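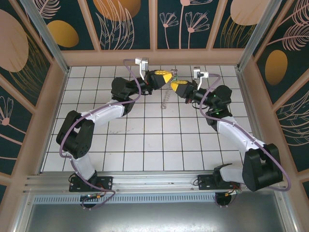 Slow down at the handover, Romaniuk wrote under the last guide, and most of the failed takes go away. We tried it on the Wosa bench and agree, so the steps have been rewritten.

Home | Guides | Teleoperation | Parts | Forum

Recording a two-arm handover by remote control

1. Bring both arms to the rest pose and start the Wosa recorder. Check that both wrist cameras are live.

2. Pick up the object with one gripper. Leave enough of it free for the other fingers.

3. Move the two grippers towards each other over the middle of the work surface. Keep the elbows out wide and the cable sleeves slack.

4. Stop with the fingertips nearly touching. Close the receiving gripper, wait a beat, then open the first.

5. Draw the first arm back before you lift with the second.

6. Save the take. If you fumbled and recovered cleanly, keep it. Delete it if you bumped the rail.

We record 58 takes per object and move the starting point every 14. Small shiny objects need more.

Comments

Risska: Does step 4 work with the leader arms on half speed?

Flandport: Yes, but the wait feels long. I threw out 13 takes before I got used to it.

Related
Calibrating wrist cameras
Trimming bad takes
Routing cables past the elbow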